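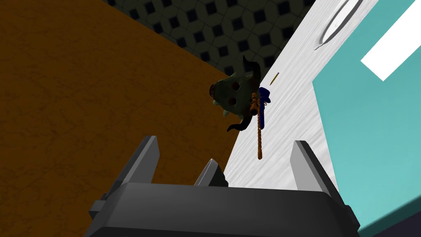
Stiklow Language Center
Intermediate Business English, Evening Section
Handout 6: Asking for, Giving and Refusing Information by Letter and E-mail

Read this handout before class and bring it with you. The written task at the end is due Wed 10 April, at the beginning of the lesson. Late work is accepted for one week and is marked, but it does not receive written comments.

1. Direct and indirect questions

A direct question is acceptable between colleagues who write to each other often. In a first message to a customer or a supplier, an indirect question is usually preferred.

Direct: When will the goods arrive?
Indirect: Could you tell me when the goods will arrive?

Note the word order. After the opening phrase, the subject comes before the verb, and the auxiliary "do" disappears.

Direct: Where does Iver keep its spare parts?
Indirect: I would like to know where Iver keeps its spare parts.

If the direct question can be answered with yes or no, use "if" or "whether." In formal writing "whether" is more common.

Direct: Has the invoice been paid?
Indirect: Please let us know whether the invoice has been paid.

Students whose first language keeps question order in these sentences should give this section extra attention. The error "Could you tell me when will the goods arrive" appeared in many of the papers returned last week.

2. Model letter

The letter below was written for this course. Iver is a furniture supplier and Setiawan is a hotel group.

Dear Sir or Madam,

We refer to our order of 154 dining chairs for the Setiawan hotel in Andodholm. We have received the first delivery of 50 chairs and would be grateful if you could confirm when the remainder will be sent. The hotel is due to reopen in May.

We would also like to know whether the price quoted in your letter includes delivery to Andodholm. If it does not, please send us a revised quotation.

We look forward to hearing from you.

Yours faithfully,
Purchasing Department

Underline each indirect question or request. Then find the sentence that gives the reader a reason to answer promptly. Be ready to say why the writer placed it at the end of the first paragraph.

"Yours faithfully" is the British closing. American companies generally write "Sincerely" or "Sincerely yours." Either is accepted in this course if it is used consistently.

3. Refusing politely

A refusal normally begins with thanks, states the difficulty, and offers something else where possible. Useful phrases:

Thank you for your inquiry of...
Unfortunately, we are unable to...
We regret that the item is no longer...
We would, however, be able to...

Avoid "It is impossible" and "You must understand." Both are correct English, but they sound impatient on paper.

4. Numbers in correspondence

Write 4000 or 4,000, never 4.000, which an American reader will take to mean four. The number 1335 is read aloud as "one thousand three hundred thirty-five."

5. Written task

Write Iver's reply to the letter in section 2, in 120 to 150 words. Confirm one point, refuse one point, and include two indirect questions of your own. Typed work should be double-spaced. Write your section and student number on every page.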